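Orkel arm kit, worth it over the Millari?

kestrel_m
Ordered the Orkel desktop kit in January. Assembly took 12 hours with the printed guide. Stock finger bars, stock wrist plates, no changes to the gripper base. Light objects only so far, mostly paper cups.

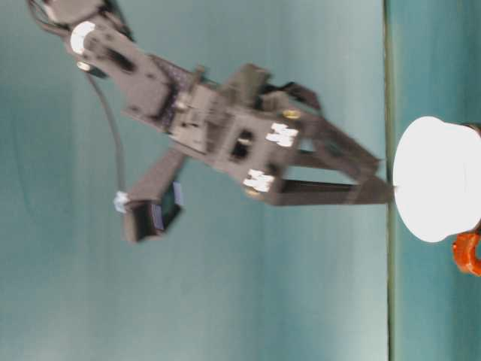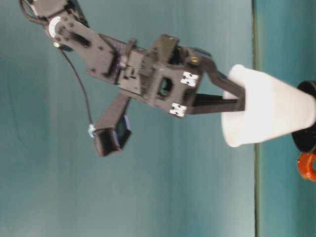 Ott Ķēniņš: At 90 percent grip force you will crush thin stock. Set the limit to 70 and retune the close speed. The default profile is wrong for this gripper.

kestrel_m
Disagree. The default is fine if you home the fingers first. I run it unmodified.

Ladan Ebrahimi
Homing does not change the force limit. The Millari ships with a lower default and needs no retune. Its cable routing is worse, though.

kestrel_m
Will log 2000 cycles at both settings and post the file.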